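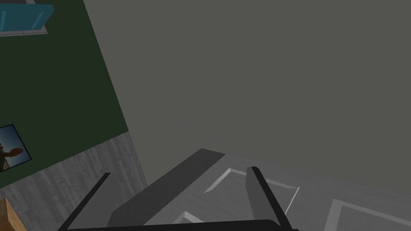 Gripper near the cabinet front, simulated view.

Friday, August. Map room notebook, boundary work.

Great day on the Gough Township line! I finally got the old survey calls to close, or close enough that I'm happy to leave them alone for a while. The bearing I'd been fighting with was read wrong in our own transcription. The clerk's hand makes a 3 that looks just like a 5, and once I went back to the scan and changed that one call, the whole west side swung over and landed on the creek where it belongs.

What this means for the county sheet: Gough was cut from two older townships, Wenel and Candier, and the piece from Candier is a good deal bigger than we had it. We had been showing a narrow strip along the mill road. The corrected line takes in the whole bend of the creek and the ferry landing too, so the landing should move to Gough in the place index from the split onward. Before the split it stays in Candier. I've changed the index but not the printed key.

Emiko Kikuchi went through the census side this morning and found something lovely. The enumerator for Wenel walked his route in order and wrote down when he crossed the township line, so we can follow him house by house. She has matched 14 households to plots on the tax map, and 13 of them fall on the correct side of the new line. The odd one is a farm that straddles it, with the house in one township and most of the land in the other. I could spend a week on that farm alone.

Population figure for Gough in the first count after the split: the summary table says 900 flat, which smells like somebody rounding. Emiko is adding up the sheets by hand. Two pages are faded along the right edge and she wants to try them again under the better lamp. Leave the number in pencil until then.

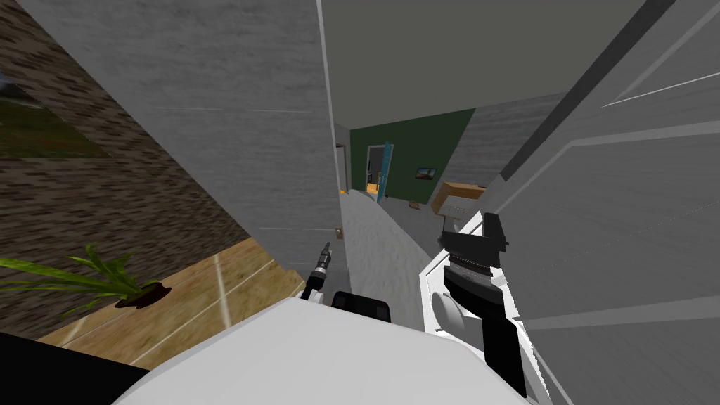
Gwilym Hughes called about the Zalomness question. He has read the petition (I only had the abstract) and says the people out there asked to be made a township of their own, got turned down, and were put in with Wenel on the promise of a road. So the name on the 16 petition signatures' heading is the settlement, and the dotted outline I drew for a "lost township" comes off. A bit sad to rub it out, but the real story is so much better! He's sending his notes on the road, which was laid out late and took a different route from the one promised.

Still to do:

Redraw the creek bend at the larger scale and check it against the ferry license.
Fix the 3s and 5s in the rest of that clerk's book. There will be more.
Ask Gwilym whether the petition gives a reason for being turned down.
Printed key, see above.

The big sheet is rolled up on the top shelf, pencil layer on the outside. Please don't flatten it yet, the tape on the north corner is still the old stuff and it lifts.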